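Clube de Robótica Favside
Ata da reunião de fevereiro – projeto de dobragem de roupa com dois braços 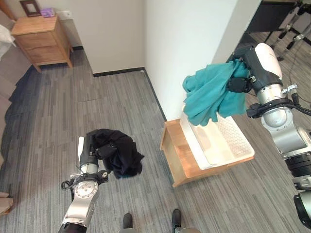
1. Abertura e presenças

A reunião começou às 18h20 na sala do clube. Estiveram presentes os alunos dos grupos de percepção, de controlo e de dados, e também dois colegas do primeiro ano que vieram para conhecer o projeto. A Teodora Omerović dirigiu a reunião e escreveu esta ata. Peço desculpa antecipada pelos erros de português, os colegas podem corrigir no documento partilhado antes da próxima reunião.

A ata de janeiro foi lida e aprovada com uma correção: no ponto das compras estava escrito que o clube já tinha pago os dedos novos, mas nessa altura só tinha sido feito o pedido.

2. Ponto da situação da tarefa

A tarefa que vamos levar à competição de Nirnville continua a ser a mesma: tirar peças de roupa de um cesto, separar as que vêm agarradas e colocar cada uma na zona de dobragem. O regulamento permite usar os dois braços ao mesmo tempo, e o grupo de controlo trabalhou este mês sobretudo nesta parte.

O grupo explicou que a dificuldade maior aparece quando as duas garras seguram peças diferentes e uma delas fica apoiada na borda do cesto. O braço que está livre para subir deve esperar pelo outro, e a política treinada em dezembro não espera. Na última série de ensaios fizemos 40 tentativas com duas peças e a separação foi completa em 20. Com uma peça só, o resultado é bastante melhor, mas isto dá poucos pontos no regulamento.

Foi discutido se o cesto deve ficar mais alto. Uma parte do grupo prefere manter o suporte baixo de madeira, pois todas as demonstrações foram gravadas com esta altura. Ficou decidido não mudar nada até ao fim da gravação atual.

3. Roupa escura

O grupo de percepção apresentou as dificuldades com as peças pretas. A segmentação perde os contornos quando o tecido está amarrotado, e duas peças escuras juntas são muitas vezes contadas como uma só. Com as peças de cor, por exemplo o verde-azulado, o problema quase não existe.

Foram apresentadas duas propostas:
– aumentar a exposição da câmara e aceitar que as paredes brancas fiquem queimadas na imagem;
– colocar um candeeiro de lado, com a luz baixa, para que as dobras façam mais sombra.

Vamos experimentar primeiro a segunda proposta. Um colega lembrou que em Nirnville não sabemos qual será a iluminação, e por isso os ensaios devem ser feitos também com o candeeiro desligado.

4. Dados e gravações

O objetivo para esta época são 1000 demonstrações. Neste momento temos cerca de 200 revistas e aceites, e há mais algumas gravadas que ainda esperam revisão. O ritmo é lento. A Teodora pediu que quem grava faça a anotação no mesmo dia – quando fica para depois, já ninguém se lembra por que razão um episódio foi marcado como duvidoso.

Regras que foram confirmadas:
– a roupa deve ser misturada à mão entre episódios, sem a arrumar;
– se uma peça cai no chão, o episódio continua até ao fim e leva a marca "queda";
– os episódios interrompidos por erro do controlador não se apagam, vão para a pasta Kadrić com o registo do erro.

Houve uma pergunta sobre o nome desta pasta. É o nome do nosso primeiro conjunto de dados e fica assim, os scripts dependem dele.

5. Material

A loja Wostham confirmou a encomenda dos dedos de substituição e de um cabo para a câmara. Ainda falta a fatura. Foi pedido a todos que verifiquem os parafusos das articulações antes de ligar os braços, e que os cabos fiquem com folga suficiente na zona do pulso. No ensaio anterior um cabo ficou esticado durante a rotação e foi preciso parar tudo.

O botão de paragem deve estar sempre na mão de uma segunda pessoa, também nos ensaios curtos. Este assunto já foi falado em novembro e não foi sempre respeitado.

6. Outros assuntos

Os colegas do primeiro ano perguntaram se podem participar nas gravações. A resposta foi sim, depois de uma sessão de acompanhamento com o grupo de controlo.

Foi proposto fazer um vídeo curto para a página do clube. A proposta não foi votada, volta à ordem do dia em março.

7. Tarefas até à próxima reunião

Grupo de percepção: ensaio com o candeeiro ligado e desligado, com os mesmos episódios de teste.
Grupo de controlo: condição de espera entre os dois braços, primeiro no simulador.
Grupo de dados: revisão das gravações em atraso.
Teodora: fatura da Wostham e inscrição da equipa em Nirnville.

A reunião terminou às 19h45.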